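Budgeting for the Second Robot

Most equipment plans I am asked to read for household and care robots are built on one line. The line is the purchase price of the machine. Everything else is put into a margin of ten or fifteen per cent labelled "integration", and the margin is gone before the machine has made a bed.

My argument is that the purchase price is the wrong place to start, and that a buyer who starts there will nearly always buy too few spares, too little floor time and one robot more than can be kept in service.

Take the kind of plan that goes round each May, when next year's money is being set. A residential provider wants two-armed machines for bedroom work: stripping and making beds, picking up clothing, clearing bedside surfaces. The vendor, call it Trondurance for the sake of having a real catalogue to argue with, offers the base unit, a choice of end effectors and a service plan. The provider compares this with Gisler, finds the Gisler unit cheaper, and the discussion is over in one meeting.

What should have been compared is cost per working hour over the life of the machine. The sum is not difficult. Take the price, the service plan, the spares, the staff time and the floor space, and divide by the hours the machine can be expected to do useful work. The last figure is the one that is usually wrong. Planners write down 4,000 hours a year because it divides neatly. In the one deployment where I was allowed to read the logs from end to end, the machine was powered for 3,652 hours and doing assigned work for 1,013 of them. The rest was charging, waiting for a room to be free, waiting for a person to clear a fault, and being used for training new tasks.

I do not regard 1,013 hours as a bad result. It was a bad result only against the plan. Divide the same costs by the planned figure and by the logged one, and the cost per hour comes out nearly four times higher in the second case. No discount on the base unit will close that gap.

Bedroom work is a hard case for this sort of estimate and should be priced as one. A sheet has no fixed shape. A pillow overlaps the layer it is lying on. Clothing left on a bed takes whatever form it was dropped in, and the machine has to work out where one fabric ends and the next begins. Each of these costs seconds, and the seconds are different every time. A cycle time measured on a pallet line cannot be carried over, although I have seen it done, with the pallet figure quoted in a footnote.

End effectors deserve a line of their own. The habit is to buy a matched pair because the catalogue shows a matched pair. For linen I would at least price a mixed set: a simple gripper on one side, for pinching and pulling an edge, and a multi-fingered hand on the other. The gripper is easier to stock and quicker to swap. The hand has more parts that can wear. Two hands double the spares holding for the more delicate item, and the plan should say what the second one is expected to do -- in tasks, with hours against them. If it cannot, buy the gripper.

Service terms come next. Siler, who sell refurbished arms, quote a 90 day return-to-base warranty. On paper that is thin. In a building with one machine it means the work stops while the unit is in a crate. In a building with a stock of wrist joints and a technician who has been trained to fit them, it matters much less. The warranty and the spares shelf are one purchase and should be shown together, yet they are generally held by different budget holders who do not see each other's figures.

Software is the line I would watch most closely. Fleet packages of the Bisness type are charged per machine per year, and the fee does not fall when the machine is idle. A provider running at a quarter of planned hours is paying four times the planned software cost for each hour of work. I would ask for a price by the hour worked, expect to be refused, and use the refusal to get the annual fee down.

The usual reply to all this is that early adopters must accept poor utilisation and that a second unit spreads the fixed costs. It spreads some of them. It also adds a charger, a software fee and a second queue for the same bedrooms. If the first unit is waiting on rooms, the second will wait behind it.

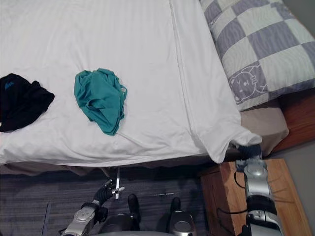 My own rule is to hold back the price of the second robot for a full year and spend part of it on spares, staff hours and access to rooms. At the end of that year the logged hours should go into the plan in place of the assumed ones, and the request for another unit can be judged on those. Where the hours have not risen, the money stays where it is.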